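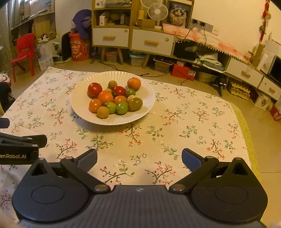
How many days can tomatoes and fruit stay together on one plate?

Two or three days is fine if the tomatoes are ripe and you eat from the plate every day. If part of the tomatoes is still green, you can leave them longer, but then you must look at them each morning and take out the ripe ones.

I write this page for people who have a small kitchen and no pantry, same as me. In the summer I get tomatoes from the garden plot and fruit from the market, and all of it must live on the dining table. Over the years I lost many good tomatoes. Now I lose very few, and the method is simple.

What you need

One large plate, wide and not too deep. A plate with a raised rim is good, the round ones don't roll off.
A clean dry kitchen towel.
A tablecloth that you can wash at high temperature. A printed cloth with flowers hides juice spots better than a plain one.
A paper bag, for the green tomatoes that you want to ripen faster.

Step 1. Wipe, do not wash

Wipe every piece with the dry towel. I wash only the ones I will eat now. Water stays in the small hollow near the stem and there the mold begins. If your tomatoes come with soil on them, use a slightly damp towel first and the dry one after it, and let them lie for an hour before they go on the plate.

Step 2. Feel every piece

Take each tomato in the whole hand and press very lightly with the palm. Do not press with the thumb, it makes a bruise which you will see tomorrow. Put the soft ones aside for today's salad or sauce. Any tomato with a crack goes to the sauce also, even a small crack.

With mandarins, look at the bottom side. A soft pale place there means it must be eaten today or thrown out.

Step 3. Put them in one layer

This is the step most people skip. Do not make a pyramid. When fruit lies in one layer the air can go between, and you see at once if something is wrong. Leave part of the plate free. It looks less rich, but you need this place when you turn the pieces over.

Big heavy tomatoes stand with the stem side down. In this position they leak less water through the stem scar, and the shoulders are firm enough to carry them if they are not overripe. Small tomatoes can lie how they want.

Step 4. Decide about the green ones

Ripening tomatoes give off a gas, ethylene, and this gas makes the neighbors ripen too. Apples and bananas give a lot of it, citrus gives very little. So you have a choice:

To ripen slowly, leave the green tomatoes on the plate with citrus and keep the bananas in another room.
To ripen faster, put the green tomatoes in the paper bag with one apple, fold the top and check after 48 hours.

The tomatoes which have started to turn yellow or a little orange will ripen without any help. The hard, dark green and very small ones often never become sweet. I don't wait for them any more, I make pickles. With 6 or more of them I can fill a small jar.

Step 5. Find the right place on the table

Not in the sun. Many people think that tomatoes need sun to become red, but after picking they need only warmth. On a sunny windowsill they get warm on one side and the skin becomes wrinkled. The middle of the table is a good place. If your kitchen goes over 27 degrees Celsius in the afternoon, move the plate to a cooler room, because in strong heat the tomatoes stay orange and do not get a full red color.

Step 6. Turn and check every morning

It takes one minute. Turn each piece a quarter, smell the plate, look for wet places. If one piece has mold, take it out, wash the plate with hot water and soap, dry it, wipe all the others and put them back.

About the refrigerator

A ripe tomato that you can't eat in time may go into the refrigerator for a few days. Take it out an hour before eating, so the taste comes back a little. Green ones should not go there, the cold stops them and later they become mealy. Mandarins keep very well in the bottom drawer, so I put only a few on the plate and fill it up again on Wednesday, after the market.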